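1/ A short thread on productivity statistics, and why output per hour in a single quarter tells you so little. Prompted by a question from Flor Tamayo on Thursday, which I answered badly at the time.

2/ Labour productivity is a ratio. The numerator is real output. The denominator is hours worked. Both are estimated, both are revised, and they come from different surveys with different samples and different timetables.

3/ Suppose output grows 0.3% in a quarter and hours grow 0.4%. Productivity has fallen 0.1%. Now revise output up by 0.2 points, an ordinary sort of revision. Productivity has risen 0.1%. The headline has changed sign and no firm has done anything.

4/ The hours series is usually the weaker half. Household surveys ask people how long they worked last week. People round. They report 40 when the answer was 37 and a bit. Constant rounding washes out of the growth rate, but changes in who answers the survey do not.

5/ Then composition. If a recession closes low-productivity cafés and leaves the chemical plants running, average output per hour rises. Each surviving worker may be producing exactly what they did before. In the recovery the cafés reopen and the average falls again.

6/ The standard treatment is to split the change into a "within" term (each industry's own growth, weighted by its starting share) and a "between" term (hours moving from one industry to another). Most software will also give you a cross term. Do not fold it silently into one of the others.

7/ Orlando Cárdenas has a worked case I use in teaching. Take 2 industries. One makes 20 of real output per hour, the other makes 60, and neither changes. Move a tenth of all hours from the first to the second. Aggregate output per hour rises by 4. All of it is between. 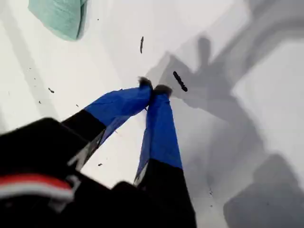

8/ Capital deepening is the next thing people leave out. Output per hour goes up when each hour has more equipment behind it, and that is separate from the equipment being used more cleverly. A machine part goes into the accounts as part of the machine's purchase price, depreciated over an assumed life. A cover for that part, if bought later as a spare, may well be booked as intermediate consumption instead. Same machine, different line, and the capital stock only sees one of them.

9/ The assumed life matters a good deal. Set it too long and the capital stock is overstated, so more of the growth is credited to capital and less to the residual if the error is getting bigger over time. If the error is stable, the level is wrong and the growth rate is mostly fine.

10/ The residual is multifactor productivity, MFP. It is whatever remains after you subtract the weighted growth of labour and capital. It contains technology, management, scale, how hard the machines were run, and every measurement error from posts 2 to 9.

11/ Rostam Yazdani objects that MFP is still the right concept even if it is badly measured. I agree with that. My complaint is with quoting it to two decimal places for a single quarter.

12/ On small panels. The Saavedra panel has 600 firms, which sounds adequate until you cut it by industry and size band. Several cells are then thin enough for one firm changing its accounting year to show up as a boom. Drahomíra Matoušek drops these by hand. I prefer a trimmed mean with the trimming rule fixed in advance. We get similar trends and quite different quarters.

13/ Deflators. Nominal output must be divided by a price index, and for business services those indices are poor. Where there is no decent price, some are built from wages. In that case measured productivity growth is close to zero by construction, and people then write articles about stagnation in services.

14/ What I would look at, in order: the four-quarter change, the same change with the first-release data still shown beside the revised, the within term on its own, then average hours per job. If those four disagree, stop and find out which survey moved.

15/ And for Flor: no, I would not read anything into the last quarter. The fall is smaller than the average revision. Ask me again when the May figures for hours have been benchmarked.

16/ Correction to 7/, thanks to Gilberto Chambi: I should have said a tenth of total hours, with total hours held constant. If total hours also grow, output per hour still rises by 4 but the output growth rate will be larger. Arithmetic otherwise stands.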